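LONDHAM, October 22, 2018 - Histine, a distributor of children's fiction in digital form, has added the complete Arnero chapter book series to its library catalog. The series consists of 12 titles for readers aged seven to ten.

Each title is supplied as EPUB and PDF. The files carry page numbers matched to the print edition, and the full set totals 238 MB.
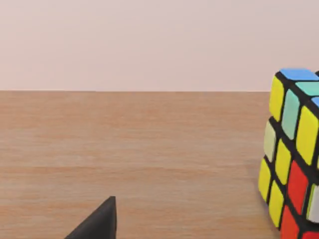
Rubik's cube on a wooden tabletop, computer rendering.

Libraries with a Histine account can license single titles or the full set. A license allows up to 900 loans per title and has no end date. Loans are handled through Prado, the company's lending software, version 4 or later - earlier versions do not display the maps in the front matter.

Catalog records in MARC format are included at no charge. An audio edition is planned for July.

Histine's catalog now holds 2,926 titles.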